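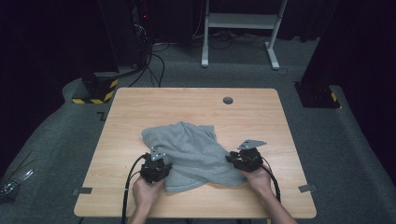

Photo credit: Renji Hayashi

I have been meaning to write up our folding rules since April, and every time I sat down to do it somebody changed one of them. They have held still for a few weeks now, so I'm going to get them down before they wander off again. If you collect cloth-handling demonstrations with hand-held grippers, or you are thinking of starting, I hope some of this saves you a bad month. We had our bad month already and you are welcome to it!

A little background first. When I joined the Turnar project we had a protocol, in the sense that there was a document with the word "protocol" at the top. It ran to nine pages, it was written by people who are very good at robots, and I don't think a single operator had read past the second page (I certainly hadn't). It told you the legal range of everything and the order of nothing. So each of us folded the way our mothers taught us, and when we put the first 2,795 demonstrations together they looked like the work of a dozen different households. Which they were, I suppose.

Renji Hayashi, who had the unhappy job of reviewing them, set aside 894 as not usable under the written standard. I remember being a bit offended on behalf of my own batch. Then I sat with him for an afternoon and watched them go by, and after the first hour I was on his side. There were episodes that began with the hands already on the cloth, so you never saw the approach. There were people stopping to scratch a nose and coming back in from another direction. Most of all there were shirts that started out practically folded, because whoever did the last one had laid it down neatly out of good manners.

That last habit was the hardest one to break, and it gave us our first real rule. The cloth starts messy. You pick it up, you let it drop, and you work with what you get. No smoothing it out a little beforehand, and no dropping it again because you don't care for how a sleeve landed. I still catch myself wanting to tidy.
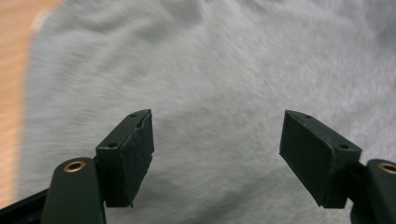 The second rule is that both grippers start open and clear of the fabric, and you hold them there for a slow count of two before you go in. It feels silly for the first dozen and then you stop noticing. Renji wanted a longer count, the rest of us wanted none at all, and two is where we met. What it gives you is a clean beginning on every recording, so the person reviewing doesn't have to guess where the task starts, and the operator gets one breath to decide which corner to go for. I fold better for having that breath, and I think most of us do.

Then there is the matter of the pads, which I could go on about for much too long. Pads wear, and cloth work is harder on them than I would have believed when I started. Our old document said to replace them "as needed," and everybody's idea of need was different. One of our operators would swap hers at the first bit of fuzz, and I was happily running mine until they looked like something the dog had been at. Now we check before each session, write down which pads are on which hand, and note any fraying or chips in the log in plain words. A worn pad isn't automatically a failed check. It does have to be written down, and if the fabric starts slipping out of the grip you stop and change it, even if you only have a few folds left to do. Especially then, I'd say, as those last few are where we all get stubborn.

Cables I will keep short. They go off the near edge of the table, one to each side, and they never cross in front of you. If one ends up over the garment, the episode is marked and you do it again. We borrowed the wording for this from the Skoltance handbook, more or less, because they had a nice clear sentence and ours had three muddled ones.

Speed was the subject of our longest meeting. We used to have a target, and I'm not going to repeat it, but it made for a lot of snatching. People would jab at a hem, miss, and jab again. We dropped the target and put in a rule that you may go as fast as you like so long as the grip closes on the first try more often than not. I was sure our totals would suffer. We planned for 2,000 accepted folds in the second round and we reached it on schedule, mainly because so few had to be done over.

I should say that a couple of these are still argued about. Mbwambo, our sister group, allow a re-grip in the middle of a fold without marking it, and they make a good case that real folding is full of re-grips. We mark ours. I go back and forth on it, and if you had asked me on a different morning I might have told you they were right. 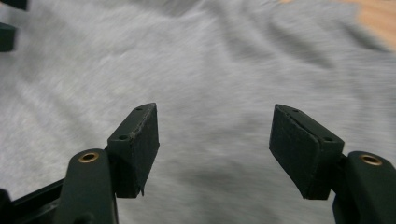 What goes in the log

We write these down at the table, in pencil, and somebody types them into Pranance at the end of the day.

Operator initials and which hand you favor.
The garment, by its tag number, with a word or two on the fabric.
Pads: left and right, when they went on, any wear.
Anything that interrupted you, even if you think it didn't matter.
Whether you re-gripped, and where on the garment.
Whether you were tired. (Yes, there is a box for this. Please use it.)

The tired box was my idea and I got teased for it, but it has earned its spot. When Renji went back through the second round, he started with the pages where it was ticked, and he tells me it saved him a good deal of hunting.

If your group does any of this differently I would love to hear how, particularly about starting positions for long sleeves, where we are still making it up as we go. Leave a comment or write to me. I'm slow but I do answer, and I'll post the pad checklist as soon as I have typed up the pencil notes in the margins.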